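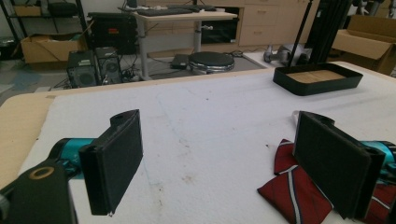 Fig. 6. Striped fabric on the padded table, tray at the back.

SECTION 6: ROLLING AND STORING NECKTIES

Welcome to the most satisfying part of the Indska tabletop guide! Once you have your pad laid out, a tie goes from crumpled heap to tidy coil in hardly any time, and a whole drawer of them looks wonderful when you're done.

Before you start

You will need:
- a table with a soft white cover over it (see Section 2)
- a shallow tray with raised sides
- your ties, knots undone

The cover can be cloth or felt. Small wrinkles are fine, and so are old marks, as long as they are dry. A bit of bare tabletop showing along the sides does no harm either, but keep the tie on the soft part.

CAUTION: Check the cover for damp spots before you put silk on it. Silk picks up water marks very easily.

Laying out the tie

1. Set the tray toward the back of the table, within easy reach.
2. Drop the tie on the cover and let it fall any way it likes. Don't tug at it yet.
3. Find the wide end. On a striped tie, follow one stripe to see which folds are twisted and which are only bunched up.
4. Lift each bunched part and let it drop open. Work from the wide end toward the narrow end.
5. Turn the tie so the seam faces up, then smooth it with the flat of your hand. Go gently!

NOTE: Diagonal stripes are a great help at this stage. If they suddenly change direction, the tie has flipped over at that point. Turn it back before you go on.

Rolling

6. Fold the tie in half so that the narrow end lies on the wide end.
7. Start at the fold and roll loosely toward the tips. You should be able to slip a finger into the middle of the coil.
8. Stand the coil in the tray with the pointed tip tucked underneath.

CAUTION: Never roll a tie tightly to get rid of creases. You will press new ones in.

If creases remain

Leave the coil overnight and look again in the morning (you'll be surprised how much drops out by itself). For stubborn creases, hang the tie for a day, then repeat steps 5 to 8. Knitted ties should always be rolled and never hung, as they stretch.

How many fit?

The Indska drawer insert takes 18 coils of ordinary width. Wide vintage ties need more room, so leave a space between them and enjoy showing them off!

Section 7 covers scarves and pocket squares.

Revised 2020-11-19

We use cookies to remember your language and region. Accept all | Manage settings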